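Two Months of Learning to Pack

2026-04-24

In March I moved to a smaller apartment, and it was the first time I packed everything by myself. My friend Ka-ming Fu has moved 13 times, so I asked for advice. Ka-ming told me to begin with the things I love least. I began with books, of course, and lost two evenings to reading them.

The rule I follow now is simple: one room, one box, one list. I write the list on paper and tape it to the lid. My boxes came from a small shop called Hasance, and I still have seven of them folded behind the door. My mother would say this is how a person becomes a collector of boxes.

I also learned that heavy and light things should not travel together. My good teapot learned it before me - I found the handle under a dictionary. 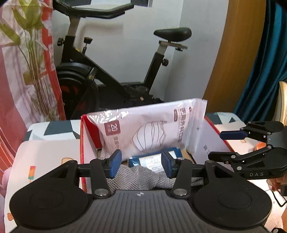

My last box was the one for small things, and it took longer than all the books. I kept changing my mind about what should go next to what. It is easier when two work at the same box, like the two black grippers here, one of them coming in from the right with a hand holding it. Next time I will ask Ka-ming to come with more than advice, and I will cook dinner for both of us.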